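Teleop and Data Collection > Pick and place
Thread: How many block demos before you stop adding and start sorting?
14 replies

tallowfork
Posted 9:12 am
We're collecting demonstrations for a two-arm policy. The task is plain: blocks on a green surface, plastic baskets at the sides, operator picks up a block and puts it in the basket named in the prompt. The target in our plan was 3,000 episodes. We have 2,848 after review and the last batch is due in June.

My problem is that the policy trained on the first 700 does nearly as well as the one trained on everything. It does the easy picks fine. Where both versions fall down is when two blocks are touching. It goes for the middle of the pair and either pushes them apart or closes on both.

Should I finish the count as planned, or stop here and go back through what we have? I have budget for one of those.

nine_volt_pete
Posted 9:40 am
Stop and sort. If 700 and 2,848 give you the same number, then the extra episodes are mostly copies of the first ones. Your operators have found a comfortable way to do the task and they do it every time.

What does your start state look like? Do people place the blocks by hand or do you have a layout sheet?

tallowfork
Posted 9:58 am
By hand. The instruction says "vary the placement." We had a layout sheet early on but it slowed everyone down, so we dropped it.

nine_volt_pete
Posted 10:03 am
There's your answer then. "Vary the placement" means five favorite placements per person. I'd bring the sheet back.

marrowgate
Posted 10:31 am
I don't agree with Pete on the sheet. We ran one at Wildale for months and all it did was move the sameness somewhere else. Operators followed the grid, the blocks always sat square to the grid, and the policy was lost as soon as a block was turned 20 degrees.

What helped us was telling people which situations to make and leaving the exact positions to them. Touching pairs, a tall one in front of a short one, one lying against one that's standing. Give each situation its own quota.

Also, the one thing you haven't told us is whether your wrist views are any good. With touching blocks the overhead camera often can't see the gap. The wrist camera can, if it isn't blocked by the fingers.

tallowfork
Posted 11:15 am
Fair question. Two views from the same session, one from the fixed camera and one from a wrist:
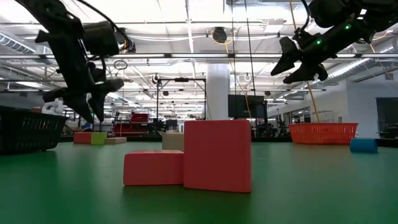
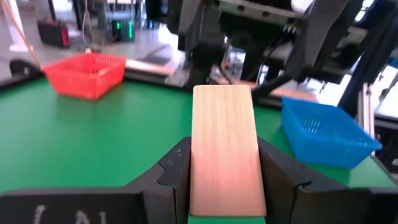 The episodes are logged with both wrists plus the fixed view, all resampled to the same rate. We label them in Faltico, which lets you tag the start state but doesn't let you search by tag until you export. So I know touching pairs exist in the set. I don't know how many without pulling the whole thing down.

I like the quota idea. My worry is that an operator who knows "this is a touching pair episode" will be extra careful, and the demos will come out slow and full of pauses.

marrowgate
Posted 11:34 am
They will be slower for the first day. Leave those in review and look at them separately. After that people speed up on their own. Pauses at the start of an episode can be trimmed. Pauses in the middle, right before the grasp, I would keep out of training entirely. The policy learns to hover and then it stays there.

In your first one the red pair with the taller one standing is the kind of start state I mean. Do you have a lot of those or is that a lucky one?

tallowfork
Posted 11:41 am
No idea yet, see above about the export. My guess is that it's rare. Most people spread things out because it makes the pick easier.

grid_and_bear
Posted 12:20 pm
Coming at this from the eval side. "Nearly as well" on what test? If your test layouts were also placed by hand by the same operators, then you are measuring how well the policy does on their favorite placements. It could be that the full set is a lot better and your test can't see it.

Make a fixed test set first. Take photos of the start states, print them, and reset to the photos every time. Ours has touching pairs as its own group and we report that group by itself. The overall score hides it.

tallowfork
Posted 12:36 pm
Same operators, yes. Placed by hand, yes.

grid_and_bear
Posted 12:38 pm
Then I wouldn't decide anything about the count until that's fixed. It's a morning of work.

nine_volt_pete
Posted 12:52 pm
Agree with the test set. Still think the sheet is worth it. Marrowgate's problem was a bad sheet. Ours gives an angle for every block along with the position, and it's generated fresh every session, so there's no grid to get used to. It costs a few seconds per reset. If your people found it slow, ask if they were measuring. They don't need to measure. Near enough is fine, and the error is free variety.

marrowgate
Posted 1:10 pm
Random angles and positions will almost never give you two blocks face to face, though. You'd need thousands of draws. That is the case tallowfork says is failing. A random sheet is the wrong tool for it.

nine_volt_pete
Posted 1:17 pm
OK, that's true. You could force it in the generator for a share of the layouts. But yes, plain random won't do it.

Pantstack
Posted 2:05 pm
We do something close to this on the Pant project and I'd add one thing – check block color against basket. Our operators always put the same color in the same basket when the prompt left it open, and the policy learned to ignore the prompt. It only showed up when we swapped the baskets left to right. It's cheap to check. Swap them, run up to 2 dozen trials, look at where things end up.

And mix the materials if you can. A hard block and a soft block close differently in the gripper. If you log gripper width you'll see two clear groups, and if one group is tiny you know what to collect next.

tallowfork
Posted 2:29 pm
We do log the width. I hadn't thought of using it to sort. That would save me from waiting on the tags, because closing on two blocks at once should show up as too wide.

Basket swap is going on the list too. The prompt always names the basket in our case but I doubt the positions are balanced.

Plan for now:

Export tonight, count the touching pairs.
Build the fixed test set from printed start states and rerun both policies on it.
If the touching group is as thin as I think, spend what's left on quotas for those, and leave the 3,000 target alone. The remaining 152 can all be touching pairs as far as I'm concerned.

grid_and_bear
Posted 2:44 pm
Sounds right. Keep the test layouts away from the operators, or they'll start setting them up during collection without meaning to. It happened at Cidovgate and we had to throw the test set out.

marrowgate
Posted 3:02 pm
152 may be enough if they're clean. I'd weight them up in training before collecting more. Try a few weights. Too high and it starts looking for pairs that aren't there, and it'll nudge a single block before picking it up.

tallowfork
Posted 5:47 pm
Export finished early. Filtered on the start state tag and got fewer touching pairs than I hoped, and a good part of them are from one operator. Width filter is running now. I'll post the test results here when both policies have been through it.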